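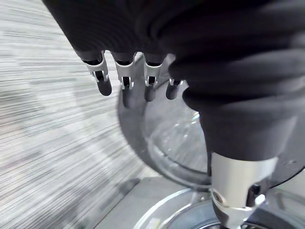 Pudus Student Robotics Club – Hand Project Report

September 8, 2022

I was the one who volunteered to do the budget section, mostly because I figured it would be the short part. It was not! We had $1349 for the whole year, and I spent a good chunk of the summer moving numbers around in a spreadsheet and then moving them back again.

The hand itself was already ours, so my job was everything that goes on it or near it. First up were covers. We want the hand working around glass bowls this fall, and the soft black fabric over the palm is the kind of thing that wears out, so I asked Callum (the supplier, they do sewn parts) for a price on spares. They quoted $412 for a set. Prorkar came in at $400, but shipping was extra and they couldn't promise anything before November. I went with Callum.

Then fingertips. I wanted 2 full sets and we argued about that for most of a meeting – I still think I was right. If one tip goes bad in the middle of a test week, everybody sits around waiting for a package. We settled on one set now and one more if there's money left after the holidays.

Glassware was the fun part (I got to go shopping!). I bought it secondhand and tried to get different rims and sizes, since clear glass is what we care about most and I didn't want the hand getting good at just one bowl.

What I forgot: replacement screws, a decent bin to store the glass in, and tax. Tax hurt. I also never priced a service plan from Pathak, and whoever does this next year should ask for that quote early, because they took three weeks to answer my first email. My spreadsheet is in the club folder, and the tab you want is the second one.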